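Shared Tools, Unshared Blame: Reorganizing the Bench Drawer in Lorkovley Hall
Project report, Intro to Workplace Design
Hildegard Eichhorn and Shih-chieh Hsueh

1. Background

The second-floor workshop in Lorkovley Hall has one drawer for hand tools. It has a label that says HAND TOOLS, and that is the last piece of organization anyone attempted. Students in four different courses use it. By October of any year it will not close, and by the end of the semester it will not open either.

Our assignment was to find a small, real annoyance in a building we use every day and try to make it smaller. Other groups picked the elevator and the vending machine. We picked the drawer, mostly out of spite, after Shih-chieh spent a whole lab period looking for a flathead screwdriver that was under his own notebook.

2. What we wanted to find out

We had two questions. First, how long does it take a student to find a given tool in the drawer as it is? Second, does a better layout help, or do people just make a mess of the better layout? Professor-approved wording for the second question was "Is the improvement robust to ordinary use?" We prefer ours.

3. Method

We asked 13 students to fetch one tool each from the drawer while Hildegard ran a stopwatch and tried not to look judgmental. Each student got a slip of paper naming the tool. Nobody was told what it looked like, which became important when one slip said "nut driver" and the student came back with a wrench and a lot of confidence.

We then took everything out, wiped the drawer, and threw away a sandwich bag of unidentified washers. For sorting we borrowed the white table by the window. We tried three layouts on it before building anything: by size, by type, and by how often we thought people would want the thing. The by-size layout looked great and was useless. A small pair of cutters ended up next to a small hex key, and the two have never been needed together in the history of the building.

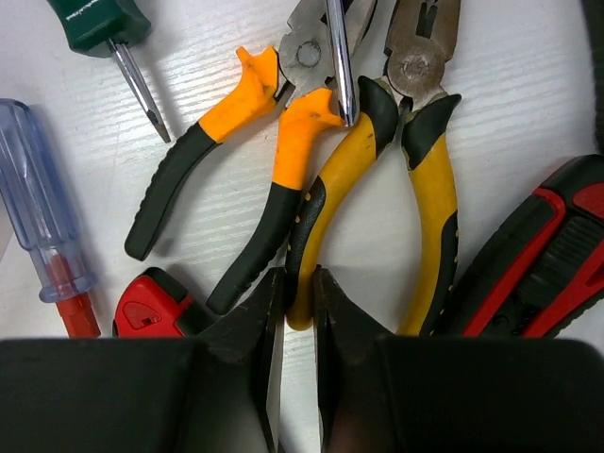
Sorting by type brought up the question of handles. Our first plan was to paint a band of colored tape on each tool, one color per type, and Shih-chieh had already bought the tape. Then we laid things out close together and saw that the manufacturers had beaten us to the color part and made a hash of it. One screwdriver has a dark green handle, the one near it is see-through pale blue with red inside, and the pliers are orange and black. A student who learns "orange means pliers" is doing fine until somebody donates an orange screwdriver. Tape on top of all that would have given us tools with two or three colors each and a chart on the wall to explain them. We dropped the tape and went with outlines.

4. The outline tray

We cut a sheet of gray foam to fit the drawer and traced each tool on it with a marker. Hildegard cut the shapes out. Pliers are harder to trace than you would think. They have to be traced closed or open, and you have to pick one and live with it. We picked slightly open, and then every pair that came back fully closed rattled around in its hole like a coin in a dryer.

Screwdrivers were easier. We gave them long slots with the handles all at the same end. The Nishad brand foam we bought first crumbled at the thin parts between slots, so we redid that section in thicker foam from Dridar, with wider gaps. This cost us one row of space, and the tape measure now lives on a hook.

5. Results

In the old drawer, the slowest search took 475 seconds and ended with the student asking if this was graded. With the foam tray, using the same slips and the same students, the slowest was 29 seconds. That was the nut driver again. We consider this a vocabulary problem and outside the scope of the report.

For the second question we left the tray alone for a week and checked it on Friday. Most of the tools were in their own outlines. A chisel was lying across the screwdriver slots, and the hole for the large pliers contained a granola bar, unopened. We put it back after cleaning, to be fair to its owner.

6. Problems and limits

The students did the second test already knowing what their tool was, so some of the improvement is memory. We should have swapped the slips and thought of this on the bus home. Also, everybody knew we were checking on Friday, because Shih-chieh had put up a sign.

The tray has no room for new tools. Zavitz, the lab tech, pointed this out in the first minute and was very nice about it.

7. What we would do next

Cut a second tray with some blank foam at one side. Write the name of each tool inside its outline. Return the tape, if the store will take it.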